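Capítulo 5
A bancada e as madeiras da cozinha

Antes das receitas, a bancada. Parece pouco, mas metade dos erros começa aqui: tábua mal posta, pedra suja, falta de espaço.
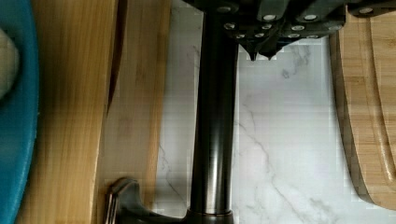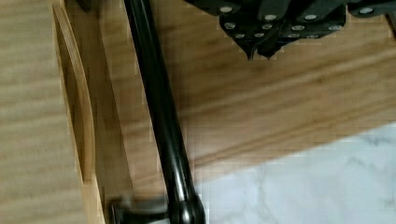
Neste capítulo: escolher a tábua, ler o veio, cuidar da madeira. Bambu é duro, leve, gasta o fio da faca mais depresa. Mármore é bom para massas, péssimo para limão. Óleo mineral, camada fina, esperar 30 minutos, limpar o excesso. Nunca de molho!

Tábua para pão separada da tábua para carne, sempre. Quem usa o caderno Seltlow faz já a ficha da pagina 209; os outros passam direto à secção 5.1, Tipos de corte.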